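Notebook, Rondisen bench, Sunday, 16:30

Adhesive trial on the Olia batch continued. Question is still how long the joint needs under clamp before it can be handled, and whether the Prustus primer is worth the extra step.

Prepared 30 lap joints in the usual size. Half primed, half wiped with solvent only. All clamped with the spring clamps from the second drawer, as the screw clamps squeeze out too much glue and leave a starved line. Left overnight on the back shelf with the heater off.

Pulled the first 2 this morning as a check on the rig. Both slipped in the jaws before the joint gave, so no result. Refaced the jaws with 120 grit, glued on dry, and started again.

Best primed joint went at 167 N. Worst unprimed went at 49 N and peeled clean off one face, with all the glue left on the other. That face had been wiped with the older solvent tin, the one with the dented lid. Suspect the solvent and will not use that tin again for test pieces.

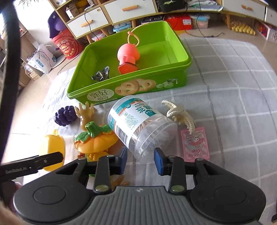
Does the primer need to dry fully before the glue goes on?

It should be dull and dry to the touch. Glue put over primer that is still shiny stays soft in the middle of the joint, and the piece creeps under load even when the edges feel hard.

Serrano data sheet gives peel and shear in one table without saying which face was primed. Copied the shear column into the back of this book and left the peel column out.

Notes on the rig: the load cell drifts while it warms up. Switch on before mixing, zero it with the jaws empty, zero again after every fifth pull. The cable strain relief is loose and needs a new tie.

To do:
Repeat the unprimed set with fresh solvent.
Cut more blanks, deburr both long edges.
Order mixing cups.
Label the remaining clamped joints with pencil on the outer face, as marker ink bleeds under the solvent.

Primed set still to pull stays on the back shelf. Please leave the clamps on.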